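4.2 Attribution of reasons in reports of refused press accreditation

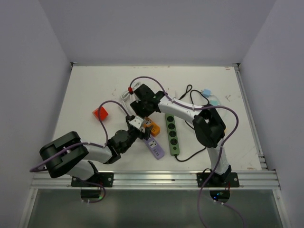
Figure 2. Two robot arms over a group of power strips on a white tabletop.

The second stage of the analysis concerns how newspapers report a refusal when the authority concerned has given no grounds for it. The corpus described in Section 3 contains 3165 articles drawn from the Enow news archive, all of which mention at least one journalist or photographer who was denied accreditation, entry to a public building or permission to attend an official event. Articles that only reprinted an agency report without change were removed before sampling. A random sample of 600 articles was then taken for coding by hand.

Each article was coded for the source of any reason offered. Four values were allowed: the authority itself, the journalist or employer, a third party, and the newspaper in its own voice. Where an article gave more than one reason, the one appearing first in the text was coded as primary and the others were listed separately. Headlines were coded apart from body text, as they are usually written by a different member of staff. The scheme follows Dhanial's earlier work on court reporting, with one change: statements such as "officials declined to comment" were treated as an absence of reason and were not credited to the authority.

Coding was carried out in Humphreys, which stores every decision with the passage that supports it. Two coders worked independently and did not see each other's entries until a batch was closed. Disagreements were settled by Naveed Dhanial, who had not coded the batch in question. Most of them concerned the border between a third party and the newspaper's own voice, particularly in sentences built on the passive ("is thought to have been refused"). Under the final rules, a passive with no named source is assigned to the newspaper.

Articles were also grouped by the time that had passed between the refusal and publication. Reports published within 90 days of the refusal form the early group and all others the late group. The cut-off matches the period in which a refusal by the Hesunthorpe regional press office may be appealed, and was applied to the whole corpus for consistency. Where an article did not state when the refusal took place, the date was taken from the earliest report of the same case in the archive. Cases with no recoverable date were left out of the comparison but kept in the general counts.

The early group relies heavily on the journalist or employer as the source of a reason. In the late group the newspaper's own voice becomes more common, and phrases that were first printed as quotations often return without quotation marks. The Plurnau council case shows this clearly. The first reports quoted the photographer's editor, who believed the refusal was linked to a series on housing repairs. Later reports described the refusal as "following" that series, and the editor was no longer named. The council had issued no further statement in the meantime.

The wording in such cases is rarely false, but it presents a claimed cause as a settled sequence of events. Our scheme records the change of source only. It does not measure whether readers take "following" to mean "as a result of", a question which would need a separate reading experiment. The treatment of headlines, where verbs of refusal vary more widely than in body text, is taken up in Section 4.3.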